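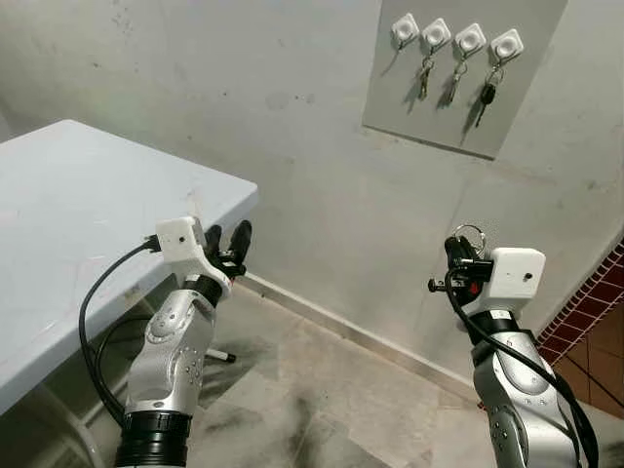 Weekly arm check, key-hanging cell, Friday

1. Emergency stop — PASS
Pressed it mid-move and both arms froze. Lovely.

2. Gripper cables — COMMENT
This is the one I'm fussing over! Last week the left cable snagged on the table during a long reach, the Wostard controller threw fault 192 and the arm stopped dead. I've asked for a clip partway down. Until it's fitted, please keep the left arm at 15 per cent speed (yes, it's slow, sorry).

3. Gripper fingers — PASS
Closed both on the test block 4 times, no slipping.

4. Key board and hooks — PASS, with a grumble
Gave the board a good tug and it's firm on the wall. The hooks are only stuck on, though, so when the arm misses a ring and keeps pushing, the hook takes all of it.

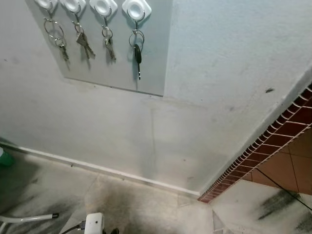
I'd still like the push limit turned down before we go back to long runs. Juhl say it can be done in the settings, so I'll have a go after lunch and write the new value on the sheet.

5. Floor and walkway — FAIL
Grubby, and I don't like stepping over cable by the doorway. Needs a mop and a cable cover.

6. Service counter — COMMENT
Almost 1000 cycles since the last grease. Book it in for August.

Recent checklists
Ultex lift table: monthly look-over
Pisamska conveyor: belt and guards
Battery charging corner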